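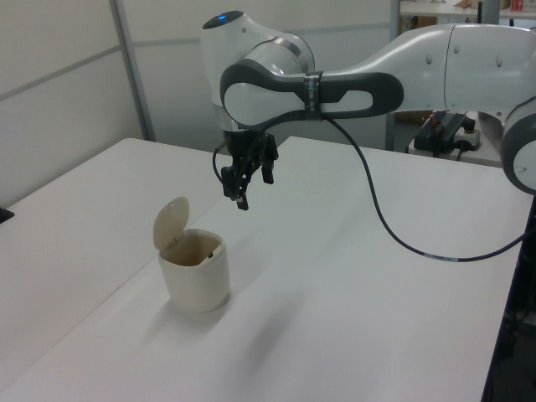 What size of bin should sit on a shared work table?

A small one with a lid, emptied at the end of every day, is sufficient for paper scraps, tea bags and wrappers. Larger waste should go to the floor bins by the door.

The question is among those most often put to Saranya Joseph, who has been responsible for furnishings and shared rooms at the Stasville site for nine years. She spoke to the staff bulletin following the October review of work tables, in which 54 of the 60 tables on the site were given a lidded bin of their own.

Ms Joseph explained that open tubs had been the usual choice until the review. "People put up with them, but an open tub on a white table is the first thing a visitor sees," she said. "With a lid, the table looks tidy even when the bin is half full."

The model selected is cream, with a beige lid that flips up and back. Colour was discussed at some length. Senthil Gowda, who manages the Gordale building, had asked for dark grey on the grounds that it would hide marks. Ms Joseph preferred a pale finish. "If a bin is marked, I would like the cleaners to see it and wipe it," she said. "Mr Gowda and I have agreed to differ, and Gordale has ordered its own."

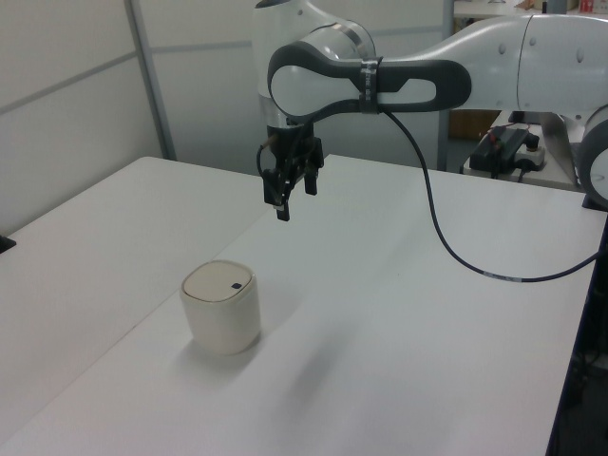 She was firm on the question of position. A table bin should stand towards one side and well clear of the edge, where a sleeve will not catch it. Where two tables have been pushed together, it should not be placed over the join. "The two tops are seldom perfectly level – a bin that rocks will sooner or later be knocked over," she said.

Staff are asked to close the lid after use and to keep liquids out. Liners are held in the Cimix store under stock number 3802 and may be collected without a form. The remaining six tables are used for drawing work, and their users asked to be left without a bin. Ms Joseph intends to speak to them again in the new year.

Requests for replacement lids should be sent to Tahmineh Alipour in the stores office.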